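**Stains on white textured surface + marks on wall, and how to get old hooks off a mirror area**

posted by **Tímea Bíró**, May 24, 2025

Hi all, quick one, am on my lunch so sorry for the rush.

Moving out of a rented room in Purthorpe in July and want the deposit back, all 896 of it. Trying to sort the worst bits now, not the night before like last time.

First thing. There's a white surface with a bumpy sort of finish, no idea what it's meant to be, painted or coated, fine grainy texture all over. Got a brownish patch right at the back in the left corner where it meets the upright panel. Faint, but once you've seen it you can't stop seeing it. Tried washing up liquid and a sponge. Tried the same again with hotter water. No change that I can tell.
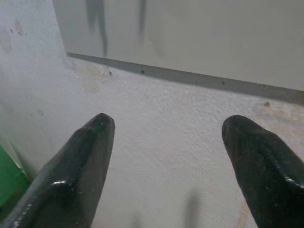 *The white surface, back corner is where the tan patch is*

Don't want to go at it with anything scratchy in case the texture comes off and then I've got a shiny bald bit to explain as well. Someone at work said bleach, someone else said never bleach. Helpful.

Second thing. The wall by the mirror. Grey, rough, concrete or plaster, I honestly don't know which. Scuffs and smudges, plus a couple of darker stains in the middle. Is that a scrub job or do I need to paint? Landlord (Szűcs lettings, if anyone's dealt with them) has the tin apparently but wont say what colour it is.
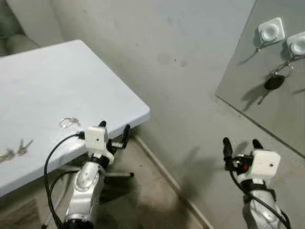
*Wall, mirror and the table with the keys on*

Third, the white square things you see in the mirror, one's got a ring and a black fob hanging off it. I think they're stick-on. Want them off without taking a lump of anything with them.

Oh and the folding table is mine, coming with me, so if there's a trick for the specks on the top I'll have that too. Not urgent.

Budget is small. Thanks!!

---

**Aled Humphreys**

Right, in order.

White surface. Bicarb paste, bicarb and a splash of water, thick like toothpaste. Dab on the brown bit, leave it, wipe with a damp cloth. Old soft toothbrush in little circles, no pressure, the colour sits down in the dimples and a sponge just skates over the top. Might take a few goes. Do a test patch somewhere hidden first.

If it's still brown after 4 goes it's probably come through from underneath (damp, old leak, glue) and cleaning won't shift it. Stain block and a dab of matching paint then, but ASK the landlord before you paint anything. I lost 80 quid once for "unauthorised decoration", it was one door.

No bleach. It can yellow some coatings and you can't undo that.

Wall: dry first. Soft brush, get the dust off, otherwise you make mud and rub it in. Then barely damp cloth, from the bottom up. Scuffs might go. The dark stains, check whether that bit feels damp. If it does take photos and email them now, don't leave it till checkout, damp is usually theirs to sort and you want it in writing with a date on.

Rough walls eat those magic eraser sponges btw, you end up with white crumbs everywhere.

Hooks: if they are stick-on, have a look for a tab at the bottom, pull straight down slowly, NOT out towards you. No tab, then hairdryer on low for a bit, then dental floss behind it, sawing side to side. Easy with the heat if it's on or right next to the mirror, glass doesn't like sudden hot. Take the fob off first obviously. Leftover glue, white spirit on a rag if it's glass, but keep it off the paint.

Table, if the top's plastic, same bicarb paste. Old marks may just be there for good.

---

**Redutine**

had the same sort of brown patch, was tea. Went with bicarb after 7 tries lol

dont bother with vinegar did nothing for me and the room stank

---

**Navance**

Bit off topic but check your inventory from when you moved in before you spend a weekend on any of this. If the stains are listed you don't owe for them. Mine had "wall marked" written next to half the rooms and I'd scrubbed the lot by the time I read it.

Also count the keys back in and get a signature. Keys left on a table and the fob on a hook is just how I lost one, and the agent charged me for a whole new lock. Put them all in one envelope, name on the front.

Disagree with Aled on the hairdryer if it's near the mirror, floss on its own did mine fine. Just slow.

---

**Tímea Bíró**

Thanks all. Bicarb tonight. Found the inventory, it says "walls fair", whatever that means?? Will email them about the dark bits anyway. Keys gone in an envelope.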